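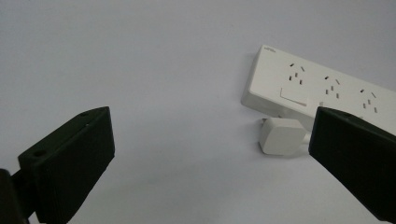 Winter electrics: please read before you plug the heater in

Quick one this month as I'm typing it between shifts. The cold's here, December bills are landing and half of Skerby Court seems to have dug out a fan heater. Fine. But we've had 4 trips on the landing circuit already and one melted plug in the second floor laundry, so a few reminders.

Heaters go straight into the wall. Not into an extension, not into an adaptor, not into an extension that's plugged into another extension (you know who you are). Same for kettles, tumble dryers and those little hot plates.

Extension leads are OK for lamps, chargers, telly, router. Add up what's on it and check against the rating on the underside, usually 13 amps, sometimes less. If it's a reel, unwind the whole thing before you use it. Coiled cable gets hot, even when the load seems small.

Don't run a lead under a rug. Don't run one under a door either, Wajid Bangash on the top floor had to bin a nearly new one last winter after the door had chewed through the outer sheath. Any brown marks, fishy smell, buzzing or a plug that's too hot to hold, switch off at the wall and stop using it.

Free checks: Natnael Fikre is bringing his tester to the common room again, 6pm to 8pm, date will go on the board by the post boxes once Orberg confirm the heating's on in there. Bring leads, lamps, toasters, anything with a plug you can carry. He'll put a sticker on what passes. What fails goes in the crate and Feyisa take it for recycling, you dont get it back. Last time he got through 80 items and there was still a queue, so come early.
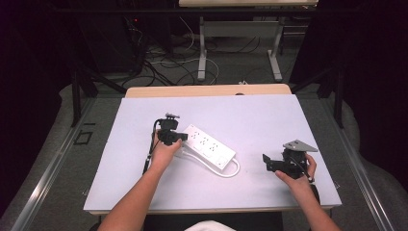

Can I leave a lead switched on overnight for my phone and router?
The router is fine. Charge the phone in the daytime if you can, and never on the bed or under a pillow.

Replacement leads: Quyên Kim has put in a bulk order, 40 of them, first come first served, pay her at the office. Fused, with a proper switch. One per flat to start with please.

Smoke alarms. Press the button, once a month, takes a second. If yours chirps it wants a battery and Orberg will fit it if you ring and quote job number 953. Dont take it down and put it in a drawer.

Also Mitiku Gebretsadik is still after the blue stepladder, borrowed from the bin store in the autum. Leave it outside his door, no questions.

Next issue after the new year. Bits for it to Aslak Fjeld or under the office door.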